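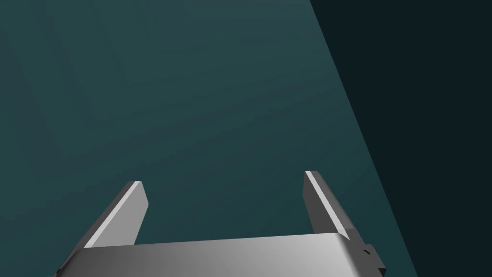 通院記録の付け方を変えた

4月から、子どもの通院と服薬の記録方法を変えた。以前は紙のノートに時系列で書いていたが、診察室で必要な箇所を探すのに時間がかかりすぎた。変更から2か月分のデータがたまったので、現時点の構成をメモしておく。医学的な内容は含まない。あくまで記録の書式の話である。

前提

子どもは発達面のフォローで定期通院している。診察は1回15分の枠で、実際に親が話せる時間はその半分もない。主治医から毎回聞かれるのは、睡眠、食事、学校での様子、薬の飲み忘れの有無、前回からの変化。この順番はほぼ固定で、前の先生のときも大差なかった。

ノート時代の問題は、書いた順番と聞かれる順番が一致していないことだった。寝つきの悪かった晩の記述が、給食を残した話と連絡帳の転記の間に埋まっている。読み返せば全部書いてあるのに、その場では「先週あたりから少し」としか答えられない。

現在の構成

表計算のファイルを1つ用意し、シートを3枚に分けた。

1枚目は日次。1日1行で、列は日付、就寝時刻、起床時刻、夜間の覚醒回数、朝食、夕食、服薬(朝・夕)、備考。備考は全角42文字までに制限している。セルの幅を固定して印刷したときに、この文字数がちょうど1行に収まる。長く書きたい日もあるが、長い文章は診察室では読まれない。

2枚目は出来事。学校からの電話、癇癪、けが、発熱など、日次の行に収まらないものだけを書く。開始時刻、終了時刻、直前にしていたこと、対応、その後の経過の5列。「直前にしていたこと」は思い出せなければ空欄にする。推測で埋めると、後で読んだときに事実と区別がつかなくなる。

3枚目は質問。次の診察で聞きたいことを思いついた時点で入れ、優先度をAかBで付ける。診察前日にAだけを上に並べ替え、B以下は時間が余れば聞く。余ったことは一度しかない。

入力の運用

入力は21時すぎ、子どもが布団に入ってから。日次だけなら数分で終わる。入力を忘れた日は、翌朝の登校前までなら埋めてよいことにした。それを過ぎたら空欄のまま残す。4月の前半に一度、三日分をまとめて書いたことがあるが、就寝時刻が全部21時30分になっていた。どう考えても正しくない。

服薬の列は丸かバツではなく、時刻を入れる形にした。丸だけだと、飲んだのを確認したのか、飲んだはずだと思って付けたのか判別できない。時刻ならば確認しないと書けない。面倒ではあるが、朝の薬の時刻が登校日と休日でかなりずれていることはこれで分かった。休日は起きるのが遅いので当然といえば当然だが、数字で並ぶまで意識していなかった。

夜間の覚醒回数は、こちらが気づいた分だけである。隣の部屋で寝ているので、静かに起きていた場合は数えられない。この注意書きは印刷用の見出しにも入れてある。

印刷

診察にはA4で2枚持っていく。1枚目が日次の表、2枚目が出来事と質問。全体の縮小率は80%に設定している。これより小さくすると罫線がつぶれるし、100%だと日次の表が3枚目にあふれる。白黒で出すので、色分けは使わない。服薬の空欄だけ網掛けにしてある。

最初は画面を見せればよいと考えていたが、やめた。診察室の机は主治医の端末と書類で場所がなく、スクロールしている間に話が先に進む。紙なら渡してしまえば、こちらは手ぶらで話せる。受付で先に出しておく方法も試した。このときは診察室に入った時点で既に目を通してもらえていて、睡眠の説明を丸ごと省略できた。以後はこの方法にしている。

うまくいっていない点

学校での様子の列がない。連絡帳の内容を転記していた時期もあるが、担任の書き方が日によってかなり違い、表にすると無理に粒度を揃えることになる。今は連絡帳そのものを持参し、該当ページに付箋を貼っている。付箋の貼り忘れは既に発生した。

食事の評価も曖昧なままである。完食、半分、ほとんど食べない、の三段階にしているが、夕食の量は盛る側の加減で変わる。残した量ではなく食べた品目を書く案も考えたが、入力の手間が倍になるので保留した。

もう一つ、妻と私で「癇癪」の基準が違っていた。私が出来事シートに書いた件を、妻は日常の範囲と見ていたし、逆もあった。どちらかに統一するのは難しそうなので、記入者の列を足して、誰が書いたかだけ残すことにした。これで同じ週でも書いた人によって件数が違う理由は追える。

薬の変更があった月は、変更日の行に太い罫線を引く。これは主治医の希望による。前後で見比べやすいとのことだった。変更日を備考に書くだけでは見落とすので、見た目で分かるほうがよいらしい。

次回までにやること

・祝日と長期休みの行に印を付ける
・質問シートに「回答」の列を追加する。聞いた内容を帰りの車で忘れる
・付箋の代わりに、連絡帳のページの写しを取るか検討
・バックアップ先を決める。現在は自宅のパソコンにしかない

次の診察は夏休みに入る前の予定。質問シートには今のところAが2件、Bが3件入っている。Aの一つは、休日の朝の薬を何時までなら遅らせてよいかという件である。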